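Wulivano kraft table roll + Demwood blue tape, used together for 2 months

Bought both at once so reviewing both at once. Short on time, so excuse the state of this.

What I wanted: a cover for the big work table that I could mark up into squares, use hard, rip off and redo. Was using an old painter's drop sheet before that. It slid. It bunched. Tape wouldn't stay on it for more than an arvo. Vinyl tablecloth before that, too shiny under the lights and it went tacky in summer.

So, brown kraft paper. Wulivano do a wide roll, I got mine through Salameh, 31 dollars plus delivery. Came in a long box, one end a bit crushed but the roll itself fine. First metre had a dent in it, cut that off and used it for wrapping.

Weight is good. Thicker than the stuff you get at the post office, not as stiff as card. It'll take a pencil line, a marker, a bit of rubbing out if you go easy. Colour is a proper plain brown, no glare, which was most of the reason for buying it. Small bits and pieces show up on it really well, light coloured ones especially. I was losing things on the old sheet constantly.

Laying it: get a second pair of hands if the table's big. I did it alone the first time and got it crooked, pulled it up, did it again. Let it sit unrolled overnight with weights on the corners, as it comes off the roll with a strong curl. Much better the next morning.

Creases. Will be the dealbreaker for some people. It creases. Not torn, just wrinkles that come up with leaning and dragging, mostly along the front edge where everybody's forearms go. You can't iron them out once the tape's on (tried, low heat, tape edge lifted, don't). Doesn't bother me for what we do but if you want a dead flat surface for drawing get something else. 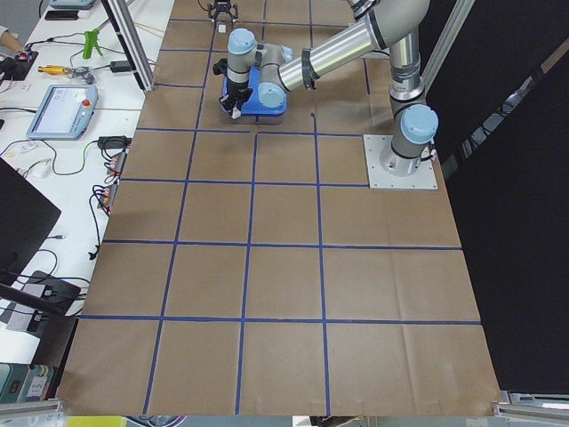 Now the tape. Demwood, the dark blue one, not the pale painter's one which looks nearly the same on the website, check before you order. I've run it lengthwise and crosswise to make a grid. Reads really clearly against the brown, even from across the room. Squares are only roughly square, that's me and not the tape. I measured the first couple of lines and eyeballed teh rest. Would snap a chalk line next time.

Sticks well. Maybe too well? On the kraft it grabs straight away and if you lift it to have another go it takes the top layer of paper with it. So you get one shot. Put it down loose, look at it from the end of the table, then press. Where strips cross over there's a tiny step, flat bottomed trays and bins go over it ok if you lift rather than shove. Shoving a full one catches the tape edge and eventually rolls it up. Had that happen at 6 crossings so far, all in the busy squares, fixed each with a short patch on top. Looks scruffy, works.

Tears by hand, nice clean edge. Doesn't stretch much, so long runs stay straight, which wasn't the case with the Tamby tape I had before. Tamby stretched as you pulled it and then shrank back overnight and you'd come in to wavy lines. Cheaper though. Fine for boxes.

Wiping: dry cloth only. It's paper. I spilled tea on one corner and that corner has a permanent ripple and a stain shaped like Tasmania.

How long does it last... first sheet I'd say around 300 hours of proper use before I got sick of the look of it. Could have gone longer. Second one's holding up better now I know to leave the overnight rest in.

Gripes, quickly. Roll has no cutter and no guide marks, you need a long straight edge and a sharp blade. The core is flimsy cardboard and went oval in storage, stand it upright. Demwood tape has no starter tab so you spend ages picking at it with a fingernail, fold the end over every time, I never remember. And Salameh's delivery estimate was optimsitic to say the least.

Would I buy again. Paper yes, already have the next roll in the cupboard. Tape yes but I'd get a narrower one if they did it, I lose a bit of each square to blue.

Paper 4.5 out of 5, tape 4. Half off the paper for the curl.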